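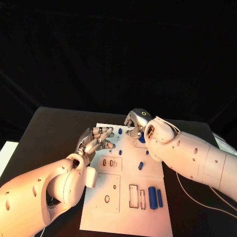
Looking after the peg board cell

1/ Short thread on how we keep the two-arm cell at Witodstead running. Several of you asked after the last post. It's one table, two arms with fingered hands, one white board and a set of blue parts. Most of the work is boring, so this is mostly a list of boring things.

2/ The board goes down lengthwise, with the hands working at the far end first. The two rectangular slots are on the right at the near end. We had it turned around for a while in September, and the arms had to reach over the tall cylinders to get to anything. Turned it back.

3/ Start position for the parts: small pegs standing up, the two bigger cylinders standing next to the rectangular slots. If a part is lying on its side, we leave it alone during a run and write it down. Parts only get stood back up between runs, by hand, with both arms parked.

4/ Board position matters more than anything else we adjust. It sits on the table against two strips of tape. Before the first run of the day I push it into the corner the strips make and check it with a steel rule. If it's more than 2 mm off I redo the tape.

5/ Backdrop is plain black cloth. It has fold lines in it and they don't matter. We had a gray one before and the pale fingers got lost against it whenever the arms were raised. Black costs less too.

6/ Lighting comes from the front. It's a warm lamp, so the white board goes a bit orange. I tried a cooler bulb and got hard glare off the board and worse part detection, so the warm one stays. Don't move the lamp once you've calibrated. If you move it, calibrate again.

7/ Cables. The thin white cable on the right arm hangs in a loose loop and goes off the side of the table. The loop is there on purpose. Too tight and it pulls at the forearm when the arm reaches across. Too long and it drags over the board and knocks pegs down. I set it with the arm at full reach, then add a hand's width.

8/ Check the cable jackets every week. Run your fingers along the whole length with the power off. You're feeling for flat spots and nicks. I've replaced one this year, on the left side, where it rubbed on the table edge.

9/ The joint housings at the wrists have openings, and you can see the mechanism inside. Dust gets in. Soft brush, then a hand vacuum held a little way back. No canned air. It just pushes the dust farther in, and I learned that by having to take a housing apart.

10/ The vent holes in the forearms get a dry cloth. Same with the casing. No solvent on the casing. Someone used one on our spare and the surface went sticky.

11/ Screws. There are small screw holes all over the arms and most of them never need you. The ones I check are at the wrist, every 23 hours of run time. Odd number, I know. It's what fits our shift pattern. Torque driver, light setting, and stop as soon as it clicks.

12/ Fingers take the most wear. The metal joints between the finger links pick up play, and it shows up first as a pinch that closes slightly crooked. My test: close the hand on a small peg and try to turn the peg with my own fingers, motors holding. If it turns easily, that finger goes on the bench.

13/ Finger service is at 2000 grasps for a look and a wipe, and 3000 for a proper teardown with fresh grease. We started with only the teardown and were finding dry joints. The early look takes five minutes a hand.

14/ Clearance between the hands is the setting I get asked about most. When both work at the top of the board the fingertips end up very close, with a peg right under the gap. We keep a software limit of some 5 mm between fingertips. Below that, both arms stop and wait for a person.

15/ If they do stop there, don't pull the hands apart. Raise one arm straight up from the pendant, park it, then raise the other. Pulling sideways bends a fingertip, and a bent fingertip will pass the self test and still drop pegs all day.

16/ The ring light at the right wrist is the thing to look at before you reach in. In our setup, yellow-green means powered and ready, so treat the arm as live. I wait until it's off. Reading the screen doesn't count.

17/ Spares I keep in the drawer: one set of finger joints, two white cables, a roll of tape, grease, a brush, extra small pegs. The pegs go missing more than they break. Check under the table first.

18/ Last calibration was 11/15/19, right after the tape got redone. Still good as of this morning. The next job is a clip for that right side cable at the table edge, and I'll post it when it's on.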